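Stindia house, Lollbridge: minutes of the March meeting
Reading time: 1 minute

1. Armchairs. It was agreed that the two white armchairs stay at the back wall. The beige cushions will be cleaned in April.

2. Carpet. The Torkik offer for new tiles is 2,406. The meeting finds this too high and will ask Krajčí for a second price.

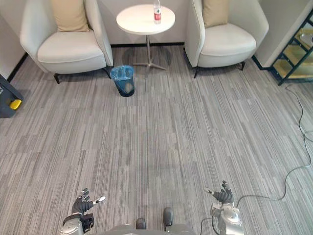

Who must approve the second price?
The house meeting, by a simple vote. It passed with 4 for and 3 against that we wait for it.

3. Next meeting is at 5 o'clock, in the same room.

Contact: Stindia house office, Lollbridge | Back to top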